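ok so I finally quit paying for my meal kit and I have thoughts, a thread

I was on Jemal for over two years. Started when I moved in November and was too tired to grocery shop, and then I just never stopped. It was 70 bucks a week by the end, which I did not notice because it came out of the account I never look at (don't do this)

Cancelling took four screens and a survey. They offered me a free dessert on screen three. I did think about it!! 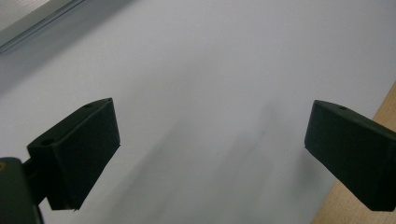 Desta Hailu: wait they offered me half off for a month when I tried to leave, go back and haggle

Half off!! I got a brownie. Anyway

First week on my own I spent more than the kit cost. I bought saffron, no idea what I thought was going to happen there. Second week I wrote a list and stuck to it and came in way under

What I miss: the tiny packets. If a recipe wants one spoon of miso I now own a tub of miso until I die

What I don't miss: every single dinner being a bowl. Rice bowl, noodle bowl, "harvest bowl." Last night I had eggs on toast at 9 pm standing up and it was the best meal of the month

Current rotation is lentil soup, sheet pan chicken, the pasta with the burnt lemon, and a bean thing I make up as I go. The beans are the winner. One pot does me three lunches and it gets better by day two
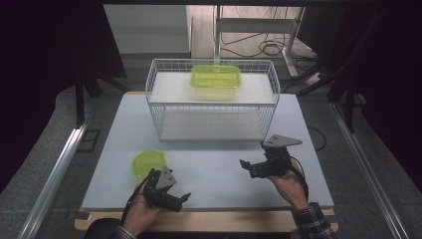 white wire basket, two levels

Math for the people who asked: I've saved 390 since I cancelled, and that's with the saffron in there. Putting it toward the 2000 I want for the trip to see my sister

If you have a good use for a LOT of miso please reply, I've done soup, I've done salmon, I'm looking at cookies next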